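Support Knowledge Base Tickets Community Contact
Tickets > Kitchen & Utility > Water Softeners > 942
Filed under: Hardness readings, Regeneration, Solved

Ticket 942: Softener regenerates on schedule but kitchen water is still hard

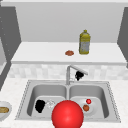
Hello, and thank you in advance to whoever picks this up. I have a Nostari softener in the utility closet, put in by the Pedelen dealer here in Denulton back in January, and until a few weeks ago I had nothing but nice things to say about it. Then the kettle started growing a crust again. Dish soap stopped lathering the way it had been, and my glasses come out with that chalky film I thought I had said goodbye to for good.

The unit thinks everything is fine. It regenerates at two in the morning like it is supposed to (I'm a light sleeper and I hear it go), the display shows no error, and there is salt in the tank. I used the test strips that came in the welcome packet and the kitchen cold tap reads 9 grains. The outside spigot, which isn't softened, also reads 9. So as far as I can tell the softener is doing nothing for me at all.

What I have tried so far:

- Ran a manual regeneration from the menu. It finished normally, and the strip the next morning looked just the same.
- Checked the clock and the hardness setting. Both are right.
- Made sure the power cord was snug.

I'd be grateful for any ideas before I pay for a visit. I'm fairly handy and I don't mind getting wet.

Status changed: New to Open

Support reply

Thanks so much for writing in, and for testing both taps before you did. That saves us a good bit of back and forth. When the softened side matches the raw side exactly, we like to look at two things first: the bypass valve, and whether brine is really being drawn during the cycle.

Please start with the bypass. It's on the back of the valve head and has two red handles, and on your model they both need to point along the flow arrows. If one is even a quarter turn off, hard water can slip past the resin. If that looks good, take the lid off the salt tank and push a broom handle gently down into the salt. You are feeling for a hollow spot under a hard layer. Please don't stab at it, as the tank wall is thinner than it looks.

Customer reply

Well, I learned something. The bypass handles were right where they belong, so I went after the salt with the broom handle, and about a foot down it stopped dead. It felt like knocking on a sidewalk! I worked at it from the middle outward and a big shelf of salt let go and dropped. Underneath there was a gap, and then water.

I had been topping up with a bag of Ekinci pellets every time I walked past the hardware store, so the tank was full nearly to the lid. I suppose I was being too good to it. I grew up in a house where the salt was always running out, and I swore I would never let that happen here.

I scooped out the loose chunks, threw away the mushy stuff at the bottom, and wiped the tank down with warm water. Should I put the same pellets back in, or start with new ones?

Support reply

You found it. That's a salt bridge, and it is very common in a tank that's kept full in a damp closet. The water below can't reach the salt, so the unit goes through all the motions with hardly any brine. The pellets themselves are fine to use again if they are dry and clean. Fill to the halfway mark only, and let the level drop quite low before you add more.

Give the tank four hours to make brine, then run a manual regeneration. After that, run the kitchen cold tap for several minutes before you test, or you'll be measuring the old water still sitting in the pipe. If you still get a high number, send us the figure next to "gallons since service" on the second screen. The injector screen gets a cleaning at 3000 on that valve, and we can walk you through it.

Customer reply

Half filled, waited the four hours (closer to six, I had supper in there), and ran the cycle. This morning the strip reads 1 at the kitchen tap. The soap is lathering again and I have a pot of vinegar going in the kettle as we speak - I'd forgotten how much that smells.

The second screen says well under the number you gave, so I'll leave the injector alone for now. One small thing for whoever writes the manual: the page about adding salt says "keep filled," and I took that to heart. A line about the halfway mark would have spared me all this.

Thank you for being so patient with me.

Support reply

We're so glad to hear it, and the note about the manual has been passed along. Hot water may take another day or two to feel soft while the heater tank turns over, so please don't worry if the shower lags behind the kitchen.

Status changed: Open to Solved, Wed 11 June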